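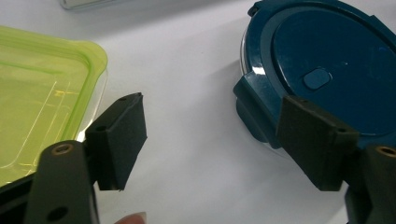 Vorratsdosen mit grünem und blaugrünem Deckel auf einem weißen Tisch.

«Meine Mutter hat nie etwas weggeworfen»

Roy Wragg kocht seit 12 Jahren für andere Leute, aber ein Restaurant wollte er nie haben. Er betreibt in Vurodholm eine Kantine mit dem Namen Niltetti, in der mittags gegessen und am Abend unterrichtet wird. Das Thema der Kurse ist immer gleich: Was macht man mit dem, was übrig bleibt?

Wir treffen uns um halb drei, als die letzten Gäste gegangen sind. Wragg stellt zwei Teller Linsensuppe hin und setzt sich erst, nachdem er den Herd noch einmal geprüft hat. Die Suppe ist vom Vortag. «Linsen brauchen eine Nacht», sagt er. «Am ersten Tag schmecken sie nach Wasser und Salz, am zweiten Tag nach Linsen.»

Aufgewachsen ist er mit vier Geschwistern. Aus dem Sonntagsbraten wurde am Montag ein Eintopf und am Dienstag eine Füllung für Pasteten. «Wir haben das gehasst, natürlich. Ich wollte als Kind immer etwas Neues auf dem Teller. Heute koche ich fast genau wie sie, nur mit mehr Zitrone.»

Gelernt hat er den Beruf in der Großküche der Firma Cendico, wo jeden Tag 300 Essen ausgegeben wurden. Dort habe er zum ersten Mal gesehen, wie viel am Nachmittag in die Tonne kommt. Ob er damals protestiert hat? Wragg lacht. «Nein, ich war neunzehn. Ich habe Reis mit nach Hause genommen.»

Aus dem Reis ist später ein Gericht geworden, das die Gäste bis heute bestellen: gebraten mit Ei, Essig und den Blättern vom Blumenkohl. Die Idee mit den Blättern stammt von der alten Frau Ouazzani, seiner Nachbarin in der ersten eigenen Wohnung. Sie hat ihm auch gezeigt, wie man hartes Brot über Dampf wieder weich bekommt – und wann man es besser reibt.

In seinem Heft stehen mittlerweile 213 Rezepte für Reste. Ein Buch daraus zu machen, hat man ihm schon angeboten, aber er zögert. «Ein Rezept sagt: Nimm 200 Gramm. Aber man hat eben, was man hat. Vielleicht ist es nur eine halbe Kartoffel.» In den Kursen gibt er darum keine Zettel aus. Die Teilnehmer bringen mit, was zu Hause steht, und dann wird zusammen überlegt.

Streng ist er nur bei der Kühlung. Gekochtes soll schnell abkühlen, in flachen Gefäßen, und das Datum gehört auf den Deckel. «Wer raten muss, wie alt eine Soße ist, der soll sie nicht mehr essen.»

Im Dezember beginnt der nächste Kurs, es geht um Suppen und Brot. Mehr als 7 Personen nimmt er nicht auf, der Herd hat nur sechs Platten. Um vier muss Wragg zurück in die Küche, die Brühe für morgen wartet.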